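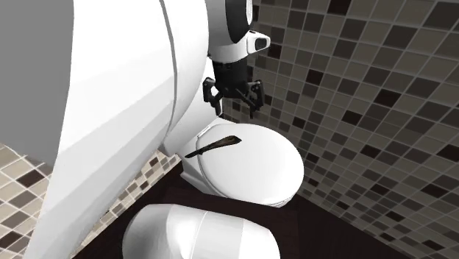 A mine is a place where people dig useful rock out of the ground. Before the digging begins, the people in charge must decide which rock to take first, which rock to leave until later, and where each load will go. This is called mine planning. The things in an ordinary bathroom help to show why it matters. A white toilet is made from clay and other minerals, and all of those minerals were dug up somewhere before they reached a factory. The same is true of the metal in taps and the glass in windows.

What is ore, and what is waste?

Rock that contains enough of a useful mineral to be worth digging is called ore. Rock that does not is called waste. Waste rock is not rubbish in the usual sense. It is simply rock that has to be moved so that the ore can be reached. At the Lingate open pit, trucks carry ore to the crusher and waste to a large, carefully shaped hill called a dump. When the mine closes, the dump will be covered with soil and planted with native grasses.

How do planners see under the ground?

Nobody can look straight through solid rock, so drillers make deep, narrow holes and bring up long tubes of stone called core. Geologists study the core and write down what they find at each depth. There are 186 drill holes at Lingate.
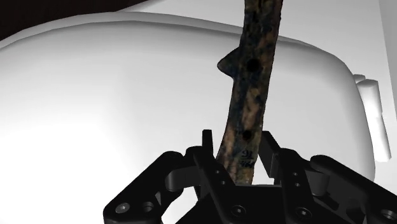
The results are typed into a computer, which builds a model of the ground out of blocks, rather like a very large set of building bricks. Each block has its own colour on the screen. A red block might hold plenty of copper, and a blue block might hold hardly any. The computer must estimate the blocks that lie between the drill holes, and planners check these estimates again as more holes are drilled.

Putting the blocks in order

A planner cannot choose only the red blocks. If a red block is buried under four blue ones, the blue ones must come out first. The sides of the pit must also slope gently enough to stay safe. The list that says which blocks are dug in which month is called a schedule. The Lingate schedule for September has 112 blocks in it.

"The schedule changes often," says Domnica Sandu, a senior planner at the mine. "Heavy rain can fill the bottom of the pit, and then we have to dig somewhere else for a while."

Try it yourself

Stack some coloured bricks in a heap and choose one colour to be ore. Take the heap apart from the top, one brick at a time, and write down the order. Then build the same heap again and try to reach the ore by moving fewer waste bricks.

Last updated: September

Related pages
What does a geologist do?
How big is a haul truck?
From rock to copper wire
Looking after land when a mine closes

This website uses cookies to remember your settings. By continuing to use the site, you agree to our use of cookies.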